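9/22/23

Rain until ten, then gray. Drove out to Skistdale for the well test results. Nitrate is fine, iron is high again. They want 338 dollars for the softener service, which went up from 292 in March. I paid it. The water has been staining the tub since summer and I am tired of scrubbing.

Stopped at Gremstead on the way back for bread and stamps. The road is down to one lane past the feed store and I sat there long enough to hear the whole farm report. Corn is down. Beans are about the same.

Worked on the kitchen tap after lunch. It drips from the base now as well as the spout. I got the handle off but the retaining nut would not move. Put some oil on it and left it.
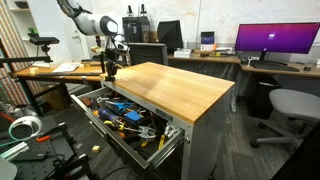
Nhyira Asante thinks I should quit fussing with the old tap and put in a new one, and told me so on the phone tonight: "You've had that thing apart 4 times. The seat is worn out. Washers won't fix a bad seat." Probably right. I said I would try the nut once more in the morning and then look at what they carry in Brevgate.

We also talked about the Acheampong place. The new people want to drill their own well instead of sharing the line. That would leave me with the whole pump bill. Need to find the old agreement, I think it is in the hall closet with the tax papers.

Soup for supper. Put a bowl under the sink before bed. Dentist moved to next week. Call about firewood.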